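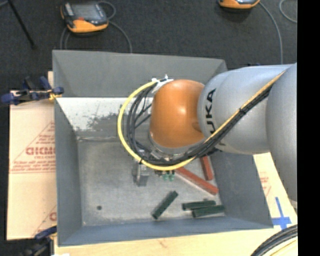

Robot arm over a parts bin holding loose red and green bars.

Latitz publishes bin-picking and chore handling results

KIKNESS, Sun 26 May - Latitz, a developer of handling software for industrial robot arms, has released the results of a test program that asked how far current machines can go with simple shop-floor and household chores. The company concludes that one chore, taking loose parts out of a bin, is ready for supervised use. Clearing a table and sorting laundry are not.

The program covered 4 chores: picking bars from an open bin, refilling a parts tray, clearing a table and sorting laundry. Each was attempted 2,000 times with the same control software. A run counted as complete only if the item was picked up, moved and set down in the correct place with no help from an operator.

Bin picking gave the most consistent results. Bars that lie apart on the floor of a bin are easy to plan for. Bars that touch, or that rest close to a side wall, take longer, as the gripper has to come in at an angle that clears the wall and the neighboring part. The software now ranks every reachable part before each move and leaves the awkward ones until last. Cable routing at the wrist is included in the planning model, so that the arm does not choose a turn the cables cannot follow.

Tray refilling met the target when all parts were of one type. With mixed parts, an operator had to step in too often for Latitz to recommend it for unattended work.

The household chores fell well short. Plates and cups were handled reliably when spaced out, but stacks and cutlery caused frequent stops. Laundry was the weakest of the 4. Soft items change shape when lifted, and the software often lost track of which edge it was holding. Latitz does not plan to offer a household product on the basis of these results.

"A person clears a bin without thinking about it. A machine can now do the same job at a steady pace if the parts are rigid and the bin stays where it was put," the company said in a statement. "We would not extend that claim to a kitchen."

The bin-picking module will be sold under the name Allar. It is intended for small shops that run short batches and change parts often. Setup for a new rigid part requires a drawing file and a calibration run of 1,000 picks - after that, the part can be called up by name from the operator menu. Allar will be supplied through Hamel, the distributor for existing Latitz products, with first deliveries planned for December.

The full test report, including stop codes and cycle times for each chore, is available to customers and trade press on request from the Latitz office in Kikness.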